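**Fotuseck hand gripper** – set-up, care and repair

The Fotuseck hand gripper is a pair of hand-held gripping tools used to record manual tasks for the training of robots. Each unit is carried by a person, one in the left hand and one in the right, and the movement of both is later used to teach a two-armed cell how to do the same work. The design was begun in the workshop of Somogyi in Raltov, and the service notes kept there, last revised on 25 January 2019, are still the main source on its maintenance.

## Construction

A unit consists of a white shell, two curved fingers, a base plate and a handle. The fingers are driven by a trigger under the index finger and return by a spring. Black pads line the inner side of the fingers and are the only part that should touch the object. On the base plate sits a square marker with a black-and-white pattern. The left and the right unit carry different patterns, so that the software can tell one from the other.

The opening between the fingertips is 100 mm when the trigger is free. The mass of one unit is 203 g with the older spring and 193 g with the present one. The two springs can be exchanged, but a pair should always have the same type, otherwise the operator closes one hand harder than the other and the recordings become uneven.

## Setting up

Setting up is done in the same order each time. First the pads are wiped with a dry cloth and the trigger is pulled slowly several times. If the fingers stop before they meet, the spring seat has moved and must be pushed back before anything is recorded.

The marker is then checked. It must lie flat on the plate, with no raised corner and no shine from adhesive tape. A marker which was glued again after a repair needs a new calibration, even when it looks straight. For calibration the unit is placed in the Skaltow jig, a flat block with two pins, and the distance between marker and fingertip is measured and saved under the number of the unit. Many faults reported as "drift" come from a calibration saved under the wrong number – the left values on the right unit is the usual case.

At last the operator puts on the straps. They should hold the hand firmly to the base but leave the marker free. Loose ends are folded back under the strap.

## Test tasks

After each set-up a short test task is recorded. Most workshops use a task with a light object and a large flat surface, and wiping a whiteboard has become common for this purpose. The board is big enough to make the operator reach to both sides, and the eraser gives a clear grip position to check later. 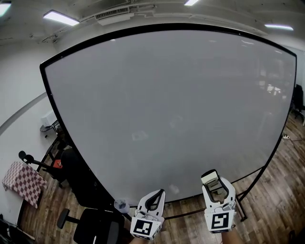 Wiping tests the grip more than lifting does. When the eraser is pressed on the board, it tries to turn between the fingers, and a worn pad lets it slip on the first long stroke. The block should sit between the fingertips, as on the right unit, while the left one can stay nearly closed if it has no part in the stroke. A board without writing, with only some faint cloudy patches on it, is sufficient when the movement and not the cleaning is tested. Bright reflections on the surface are more of a problem, and in Raltov it is advised to turn the board until the markers are clear of them.

## Wear and repair

The pads are the part replaced most often. The old pad is pulled off from the tip towards the base, the glue is removed with alcohol, and the new pad is pressed on for 6 minutes in a small clamp. Both pads of a unit are changed together.

Cracks in the shell appear mostly near the root of the fingers. A short crack may be filled, but a finger that bends sideways under light pressure has to be replaced. Since September the spare fingers are delivered with the pivot pin already fitted, and the old loose pins should not be used with them.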